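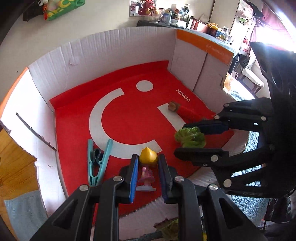 Open day at the Unville cardboard mill

I'd been meaning to get inside the Skovon mill for years. I put cardboard in the yellow-lid bin every fortnight, I flatten it the way the fridge magnet tells me to, and I've never been convinced that any of it ends up as more cardboard. So when the February open day was announced I booked a spot on the morning tour, paid my $2 for parking (on a gravel paddock, for an event advertised as free) and drove out along the Barroso road with the windows up because of the dust.

The mill sits on the river flat past the old saleyards. You smell it before you see it. People in Unville will tell you they don't notice any more, and I believe them in the same way I believe people who live beside the highway. It's a sour, warm smell, a bit like porridge left in a pot. The woman directing cars told me it was only water vapour. Water vapour doesn't smell of porridge, but she had a lot of cars to get through and I let it go.

Check-in was a trestle table with hi-vis vests in two sizes, both too big. We got earplugs, safety glasses and a sheet of rules. Closed shoes only, which ruled out a family of four who had driven up from the coast in thongs and were not happy to find out at the gate. It wasn't on the booking page. I checked when I got home and it still wasn't.

Our guide was Candela Villalobos, a shift supervisor on the pulping side, and she was the best part of the day. She plainly hadn't written the script she'd been given and she kept wandering off it. The script said "journey" a lot. When she was reading from it I learned next to nothing, and when somebody asked her a straight question she gave a straight answer, usually while looking over her shoulder for the marketing bloke.

First stop was the receiving yard. Bales are stacked under a high roof with open sides, held together with wire, and each one is a squashed record of a few hundred households. You can make out cereal packets, shoe boxes, wine cartons, the long flat boxes that bookshelves come in. A loader was shifting them from one side of the shed to the other the entire time we stood there. I wondered out loud whether it had anywhere to take them or was just putting on a bit of theatre for visitors. Candela laughed and said they did have to be moved, the older ones go in first, though she admitted the yard was tidier than she'd ever seen it.

A big board on the wall said the mill had taken in 1321 tonnes the previous month. I asked how much of that came out the other end as paper. This turned out to be a harder question than I'd thought. The board only counts what crosses the weighbridge on the way in. Water counts, so a load that's been rained on is a heavier load. Wire counts. So does the polystyrene someone left inside the box, and the nappies, which she said turn up every single day. She didn't have a figure for what was left once all that was taken away, and neither did the brochure, the display or the man at the information stand afterwards. He said he'd email me. I'm still waiting on that one.

I don't think anybody was hiding anything terrible. But if you paint a number on a wall in letters as tall as a child, you should be ready to say what it's a number of.

Next was the pulper, and I'll admit I enjoyed it. It's a giant tub with a blade in the bottom, and the bales go up a conveyor and topple in, and a brown soup goes round and round. You watch from a gantry behind mesh. The noise comes up through your boots. A boy in front of me watched it with his mouth open for a good five minutes and had to be led away by the vest. The rope of rubbish that gets pulled out of the tub, all tape and plastic and wire wound together as thick as a tree trunk, is the ugliest thing I've seen in a while and probably the most honest exhibit on the site. It goes to landfill. There was no sign to say so. I asked.

I also asked about tape, as I've spent a fair part of my life picking it off parcels with a thumbnail. Candela said you needn't bother with a strip or two, the pulper deals with it. What they do care about is food and anything with a waxy or plastic coating. Glossy printed boxes are mostly fine, she said, depending on how the gloss was done, and you can sometimes tell by tearing a corner. If it tears like paper it's probably all right. If it stretches, bin it. Nothing like that is on our fridge magnet, which has a smiling box on it and the words "Every Bit Counts".

We weren't allowed near the paper machine itself. We saw it through a window in the control room corridor, nose to the glass in batches, with about a minute each. It runs 24 hours a day, we were told, and it was running when we saw it, a long hot shed with steam coming off the hoods and a brown sheet going past too quickly to look like anything much. I'd have traded the whole second half of the tour for ten more minutes there. There was a screen beside the window playing a video of the very machine we were trying to look at, from better angles, with music.

The second half of the tour was Mumell.

Mumell is Skovon's new product, a crinkled packing sheet made from the short fibres left over when cardboard has been round too many times to make decent cardboard again. The idea is that it goes in parcels in place of bubble wrap. There was a whole room for it, freshly painted, with beanbags. We were given a glass tumbler wrapped in the stuff and invited to drop it on the concrete. Ours survived. So did the one before ours. They were very thick tumblers, the sort you get in a pub that has had trouble with tumblers, and I asked if I could try it with a wine glass. I could not.

I don't want to be unfair to it. It's a sensible use for fibre that would otherwise be sludge, it feels sturdy enough, and you can put it straight in the bin with the box. But the claims on the wall were doing some heavy lifting. "Fully circular" was one. If it's made from fibre on its last legs, it can't go round many more times, can it? The young fellow running the room said circular referred to the overall system. I asked which part of the system. He offered me a tote bag.

He did tell me that an order of Mumell comes in packs of 24 sheets, delivered, and that the packs are shipped in a plastic sleeve to keep the damp out. Credit to him for saying it with a straight face.

Lunch was a sausage sizzle run by the local footy club and I've no complaints at all about that. Good onions. I sat on a kerb next to a retired fitter who'd worked at the mill under the previous owners, back when it took logs. He thought the tour had gone soft. In his day they took school groups right along the floor beside the machine, and he seemed sorry this had stopped, although he was missing the tip of a finger and told me that story as well.

His view was that the mill buys in a fair bit of clean offcut from box factories and that this is what really keeps the quality up, with the kerbside stuff blended in. I took it back to Candela, who was having her own lunch by then and would've been within her rights to tell me to rack off. She said yes, they blend, every mill does, and the split changes with the season and what the customer wants. After Christmas they're swimming in household boxes. By winter they're chasing supply. She wouldn't put a percentage on it and I don't think it was hers to give.

Things to know if you're going next year:

Book the earliest tour you can. By the time I left, the queue for the gantry was out the door and in full sun.

Wear closed shoes, whatever the website says or doesn't say.

Bring coins for the paddock. The card reader wasn't working and the fellow had no change.

Leave the pram in the car. There are two flights of open steel stairs and no lift on the visitor route. They offered people with prams or wheelchairs the Mumell room and the video, which seemed a poor swap for the same drive.

Ask the shift staff your questions and skip the stand. They're the ones in the faded vests.

Would I go again? For the pulper, yes, and to see if the board has grown any footnotes. I've stopped picking the tape off, which has saved me some thumbnail. I've also started tearing the corner of every box that comes into the house before it goes in the bin, and so far two that I'd have sworn were plain card have stretched like a shopping bag. The tote bag is polyester. It lives in the boot with the jumper leads.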